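Granley Toy Library – the May sort-out

Hello again! We're through another big sort-out at the toy library and I promised a few of you I'd put something up on the page, so here it is. It took 2 full mornings and a great deal of squash, and my knees will never be the same, but the shelves along the Kilthorpe Road side are properly tidy for the first time in ages (go and look before the under-fives get at them).

For anyone new, we lend out toys to families in Granley and the villages nearby. You pick up to 8 things on a ticket and keep them for 30 days, and then back they come, usually with a few extras that were never ours in the first place. I've had a door key, half a recorder and a very nice scarf. The scarf is still behind the desk if it's yours – it's the grey one.

Lino Serra did the puzzles this time, all of them, at the little desk by the radiator. He found one with 1,000 pieces that somebody had put away in a bag marked "farm animals". He's taken it home to check it's all there and I haven't heard from him since.

My own job was the mixed baskets, which I love and dread in equal measure. Play food, balls, soft toys and whatever else has fallen in, all in together.

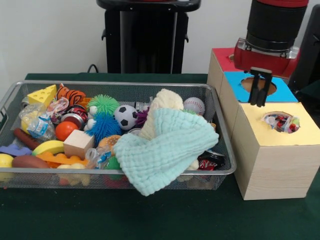
Cheese, banana, sausage and a tiger-striped softie, with a crushed can and a few wrappers for good measure.

I do have a soft spot for the spiky puffer balls. Green, blue and purple in that one basket, and I could happily have a whole box of them, they're so nice to squash while you're on the phone. The yellow cheese with the holes is another favourite of mine – it goes in the shop box with the banana and the rest of the play food, please, even if you think it looks better with the tea set. (You know who you are.)

Balls go by size now. Small ones in the Prindard tubs under the window, footballs and baseballs in the tall bin by the door. Cloths and knitted bits all go in my bag for a wash at home, and anything plush comes with me too. Wooden cubes back with the other bricks. Wrappers and empty bottles are for the bin, obviously, and cans for the recycling, but do have a feel right down in the corners first as the little pieces love to hide in there.

If you've got a shape sorter out on loan, could you check you've got all the shapes before you bring it back? We're down to our last complete wooden one and it's always being asked for.

Next up is the dressing-up rail, and after that the Gronow cupboard, which sticks, so bring strong arms. We start at ten and the kettle goes on at five to. More pictures when I've worked out how to get them off my phone!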